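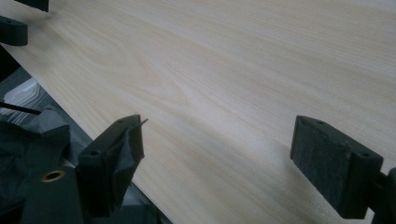 We have a budget for the gripper work at last! The Witau workshop plan was signed off on 07/10/2022, and after months of passing one spreadsheet back and forth it feels very good to be talking about parts instead.

The sum is 3512 pounds for the year. It has to cover a second pair of hand-held grippers, spare fingers, pads and a proper bench for the board handling work, which has been the most popular job on the list since July. Large flat boards are lovely things to practise on (wide, pale and awkward to get hold of), and everyone who tries it wants another go.

Tshepo Mabaso has done the pricing and got two quotes. Clirnadow came in at 584 for a full set of fingers with screws, and Camus was a little dearer but includes delivery. We're leaning towards Clirnadow, mainly for the screw spacing, which matches what we already own.

Pads and tape are the part we got wrong last time. We put them under "sundries" and had spent the lot by spring. This year they get a line of their own, with enough for 23 changes, and we'd like to try felt against rubber before ordering in bulk. If you have a favourite material, bring a scrap along!

Tape wrapped over a fingertip creases and works up into little flaps, so a moulded sleeve may be the better buy even at three times the price.
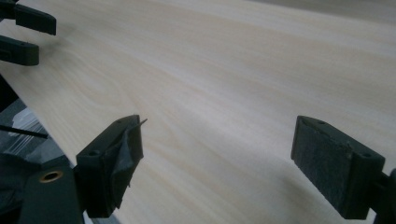
What comes next

The bench is the big one. We've set aside roughly 600 for it and want a top deep enough for two pairs of grippers to reach the same board without elbows clashing. Ntuli have a second-hand one we can go and look at, and Tshepo will take the measurements.

Orders for fingers go in first, then pads, then the bench. Requests for anything else should reach Tshepo before the finger order is placed.

Recent items
Storage for long boards: what we chose
Ntuli open evening
Spare screws and where to find them
July workshop notes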